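견적서에 없는 줄들

자동화 장비 예산안을 검토하는 자리에 몇 해 앉아 있다 보니 버릇이 하나 생겼다. 견적서를 받으면 총액부터 보지 않고 빠진 줄부터 찾는다. 11월 11일에 받은 서류도 그랬다. 급식과 식기 관리를 맡는 우리 부서가 양팔 로봇 작업대를 들이겠다는 안이었는데, 본문은 깔끔했고 첨부 자료는 두꺼웠고 소모품 항목은 비어 있었다.

제안한 업체는 트랄렐로(Trallellow)다. 본체와 제어기, 설치비를 묶어 456, 단위는 십만 원이다. 작은 조직에서 이 정도면 한 해 장비비의 절반을 넘긴다. 비교 대상으로 올라온 베보르홀름(Bevorholm)은 600을 불렀고, 교육과 2년 정비가 들어 있었다. 회의에서는 당연히 싼 쪽으로 말이 기울었다. 나는 그 차액 때문에 오히려 마음이 불편했다. 교육과 정비는 어느 쪽을 사든 필요한 일이고, 견적서에 안 적혀 있으면 나중에 다른 이름으로 청구된다. 대개는 우리가 급할 때 청구된다.

시연은 7월에 보고 왔다. 나무 작업대에 접시와 컵, 숟가락과 포크를 올려놓고 하는 상차림 작업이었다. 같이 간 사람들은 꽤 감탄했고 나도 조금은 감탄했다. 그러나 돌아오는 길에 수첩을 펴 보니 내가 적은 것은 거의 다 질문이었다. 접시 규격이 바뀌면 누가 다시 가르치는가. 그 비용은 어디에 잡는가.
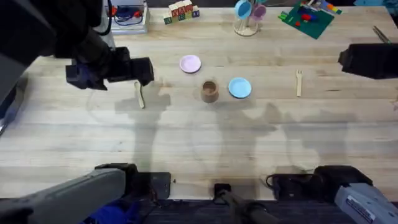
영업 쪽 답은 언제나 비슷하다. 현장에서 금방 익힌다는 것이다. 금방이 몇 시간인지 물으면 품목마다 다르다고 한다. 품목마다 다르다면 품목 수를 곱해야 하는데, 그 곱셈을 한 표를 나는 아직 받아 본 적이 없다. 우리 부서가 쓰는 식기는 예비분과 단종품까지 합쳐 174종이다. 그중 절반만 가르친다 해도 담당자 한 사람의 일정이 통째로 들어간다. 그 사람의 인건비는 장비비가 아니라는 이유로 표에서 빠지고, 그래서 투자 회수 기간은 늘 보기 좋게 나온다.

회수 기간 계산도 들여다볼 필요가 있다. 이번 안에는 61주라고 적혀 있었다. 월도 아니고 연도 아닌 주 단위 숫자는 정밀해 보인다. 근거를 달라고 해서 받은 것은 가동률 가정 한 줄이었다. 쉬는 날도, 고장도, 부품 대기도 없는 가동률이다. 사람을 뽑으면서 한 번도 아프지 않을 직원을 전제로 예산을 짜는 부서장이 있다면 다들 웃을 텐데, 기계 앞에서는 이상하게 관대해진다.

집게도 따로 물어봐야 한다. 넓적한 접시를 잡는 일과 가느다란 손잡이를 잡는 일은 요구하는 것이 다르다. 날붙이까지 다루게 하려면 안전 검토가 하나 더 붙는다. 칼을 든 팔 옆에 사람이 설 수 있는지, 울타리를 쳐야 하는지, 친다면 그 바닥 면적은 누구 공간에서 빼는지. 이런 것은 기술 문제이기 전에 평면도와 돈 문제다. 우리 주방 뒤편은 손수레 두 대가 비켜 가기도 빠듯하다.
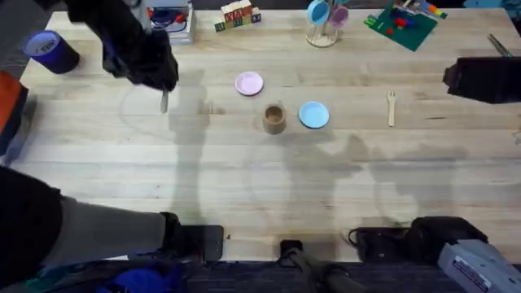 그래서 나는 검토 의견에 세 해 치 총비용을 다시 내 달라고 썼다. 예비 집게와 케이블, 작업대 보강, 안전 검토, 담당자 교육 시간, 그리고 장비가 서 있는 동안 사람이 대신 일하는 비용까지 넣어서다. 소프트웨어 사용료가 첫해 뒤에 어떻게 바뀌는지도 계약서 문장으로 받아야 한다. 같은 업체군의 넬로(Nellow)라는 관리 프로그램은 첫해가 무료라는데, 두 번째 해 요금은 소개 책자 어디에도 없었다. 전화로 물었더니 협의 사항이라고 했다.

반대만 한다는 말을 듣는다. 틀린 말은 아니다. 다만 나는 로봇이 접시를 못 옮긴다고 생각해서 반대하는 것이 아니고, 우리가 사려는 것이 접시 몇 장 옮기는 모습인지 매일의 업무인지 서류만 보고는 구별할 수 없어서 도장을 미루고 있다. 시연장에서 컵 하나를 놓고 하는 일과, 점심이 끝나고 젖은 식기가 상자째 밀려오는 시간의 일은 예산서에서 같은 줄에 적을 수 없다.

구매보다 임차를 먼저 검토하자는 의견도 냈다. 월 비용은 비싸 보여도 석 달 뒤에 돌려보낼 수 있다. 돌려보낼 수 있다는 조건이 있으면 업체도 설치 후에 전화를 빨리 받는다. 브린욜프스도티르(Brynjólfsdóttir)라는 임대사가 비슷한 작업대를 취급한다기에 조건표를 요청해 두었다. 여기도 운송비와 원상 복구 조항은 작은 글씨로 되어 있을 테니 그 부분부터 읽을 생각이다.

연말이 가까우면 남은 예산을 써 버리자는 압력이 생긴다. 올해 못 쓰면 내년에 깎인다는 논리인데, 그렇게 산 장비가 창고에 어떤 모양으로 남아 있는지는 재물조사를 해 본 사람이면 안다. 우리 창고에도 덮개를 씌운 포장기가 한 대 있다. 구입 당시 서류에는 그것도 회수 기간이 적혀 있었다. 이번 안건은 총비용 표가 올 때까지 보류로 적어 두었고, 표가 오면 소모품 줄부터 확인하겠다.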